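Peg board keeps sliding around, what do you put under it?

jurgita_org
Hi all! I finally got one of those white task boards set up (blue gear, blue pegs, little raised plates, you know the kind) and I'm having such a nice time with it, except that it creeps a bit every time a part goes on. My tabletop is black and pretty smooth.

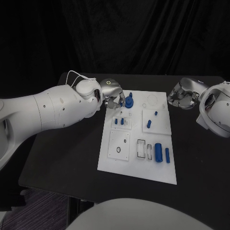

I tried tape at the corners, but then I like to turn the board a little between rounds, so up it all comes again - and after 20 rounds I'm out of patience and nearly out of tape!

Plendton
Shelf liner, the rubbery kind. Cut it a bit smaller than the board and you'll never think about it again.

tahira_d
I'd have to disagree, sorry Plendton! Liner squishes, and then the pegs go in crooked. Two small clamps are better.

Plendton
Mine doesn't squish, but I do buy the thin one.

jurgita_org
Thank you both, you're so kind. Thin liner first, then, and clamps if it still wanders.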